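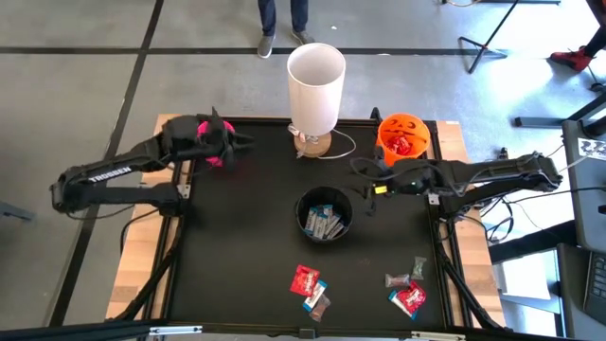

I work in hand packing for nearly three months in a new role, and I would like to ask people with more experience how this change went at their workplace. Before, I was a packer on the seasonal line at Cornomstead in Skarnville. We fill gift buckets with candy for the shops. Since March I am what they call a "cell assistant", so I prepare the table for the two arms, I watch, and I write down what happens. When candy lies loose on the black top, as it does between the arms and the front bar, the pieces have several different kinds of wrapper, and for my hands this was never a question. A flat red packet and a stiff blue and white bar are both just candy. For the arms they are two different jobs. My pay is the same as before and I have less pain in my wrists. But I am tired in another way in the evening, and I do not know how to explain this to my supervisor without sounding ungrateful. Did anybody else have this?

bucketline_7
Posted Saturday, May 13, 2023

Yes, I know this tiredness. I was eleven years on a bakery line before they put me next to a palletizer. When you pack by hand your head is free. You talk, you think about dinner. When you watch a machine you are not allowed to go away in your head, but also you have nothing to do. Ask for rotation. We change every two hours between watching and a hand job, and it made a big difference for me.

nightshift_oats

I will be the unpopular one. You have the same pay and your wrists do not hurt. I packed Tumby sets for six seasons and I have a brace on my right hand when I drive. I would have changed places with you on the first day. Watching is boring, yes. Boring work can be a good thing when you are over fifty.

Also I want to ask, how fast is it? On our line a normal packer was much faster than any arm I have seen.

old_tumby_hand

It is slow. I do not want to give the numbers for the cell, they are not mine to give. But on the hand line our best day last season was 1,523 buckets for the whole team, and the cell is not close to this, not even if I am very polite. Management says speed is not the point this year. The point is to learn which pieces can be picked and which cannot.

About the wrists you are right, and I did not want to complain about that. I should have written it more clearly.

Some details for those who asked me in private messages. The left arm has TROSSEN written on it, so you can look up what kind of machine it is. For me the harder thing is the buckets. From the front, at the height of the table, you understand why. If the bucket is tall, the pieces in front of it and the pieces behind it are two different worlds. I can lean to the side. A fixed camera cannot lean.

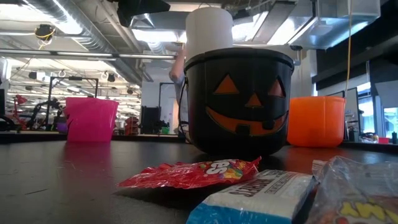
Three buckets on the table: pink, black with the pumpkin face, and orange partly behind it. Candy in the foreground.

The black top is also very shiny. The pink and the orange make a colored spot on the surface next to them. I asked if this is a problem, and I got the answer "maybe". So I write it in my notes when I see a strong reflection, and somebody else must decide.

bucketline_7

Thank you for the second picture, it helps. About the shiny top: we had a similar thing with steel trays. They put a matte mat on it, and then the mat moved, and then somebody had to fix the mat every morning. Guess who. This is the part that I would write down if I were you. Not what the robot does, but all the small jobs which appear around it. At our place they were in no job description, so at the pay talk they did not exist.

nightshift_oats

I agree with the above. Make a list, with the minutes.

I do not agree that slow means harmless. At Ķēniņš, where my cousin worked, the machines were also "only for learning" in the first season. In the second season there were fewer temporary contracts. The permanent people were all kept, this is true, and the company was proud of it. The temporary people simply did not get a call. You cannot see this from inside, because no one is fired. The break room is just quieter.

gray_pallet

I also know people at Ķēniņš and I remember it differently. They lost a big customer in the same year. Perhaps the machines had something to do with it, perhaps not, but it is too easy to put everything on them. Last season we hired 126 temporary packers here, and we could not fill all the places. People came for three days and did not come back. If an arm can take the worst positions, then I do not see who loses.

old_tumby_hand

The people who stayed after the three days lose. They are the ones who need this work.

gray_pallet

Fair. I do not have a good answer to that.

old_tumby_hand

It is a pity to see you two argue, because I think both things happen here also. We have trouble finding people for the fall, and there is a group who come back every year and ask me already now if there will be work. I do not know what to tell them. I asked my supervisor and she said that the hand line will run as usual this fall. I believe that she believes it.

I made the list. After one week it is longer than I thought. Putting the candy back on the table in a new arrangement after each try is the biggest part. Then wiping the top. Then moving the cables on the floor side so that nobody steps on them. Taking out the wrappers that have a damaged end, because we cannot send them to the shops. Writing the notes. I did not put the minutes yet.

bucketline_7

Put the minutes.

One question, do you talk with the people who program it? With us they came twice a year and looked only at the screen. One time I told them that the film on the trays is different on cold mornings, and they looked at me like I had made a joke. Half a year later it was in their report.

nightshift_oats

They are in the same room, so yes, we talk every day. This is the good part. I showed one of them how I pick a bar by the crimped end when it lies flat, and he asked me to do it again slowly, and then again. It was strange to do slowly. I noticed that I press down a little with the second finger first, and I never knew that I do this.

I will ask about rotation on my next shift and write here what they say.

old_tumby_hand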